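News > Technology > Robots at home

Robot cleaners still stumped by the smallest room

12 May 2022
By Tamara Shevchuk

Household robots can now load a dishwasher, provided you are in no hurry to eat off the plates again. The bathroom is proving harder.

Engineers at Zilarix spent April putting their two-armed machine through 1,000 attempts at five chores in a flat in Mivstead. Wiping a worktop went well. Folding towels went slowly. Scrubbing the toilet took six minutes at best, and a person was still sent in afterwards.

"Gripping the brush is easy," said Illia Pavliuk, who leads the tests. "Knowing when the bowl is clean is a matter of opinion, and the robot hasn't got one."

Shop floors are little better. Budora, the discount chain, tried a shelf-stacker in three branches and has kept its night staff.

Shayne Fairweather, who cleans offices for a living, was shown the footage and asked if she feared for her job. She asked whether it did behind the pipes. 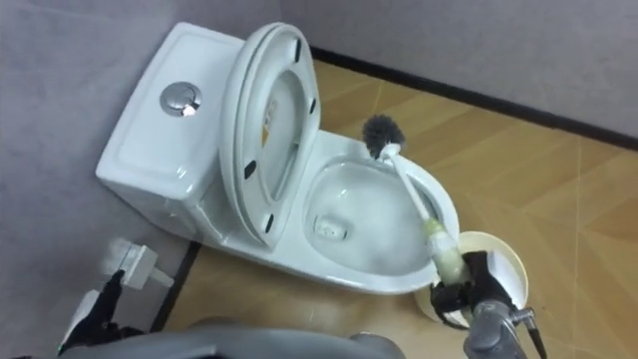 What happens next

Zilarix plans to move on to baths and basins. It has not set a price or a date for a machine you could buy.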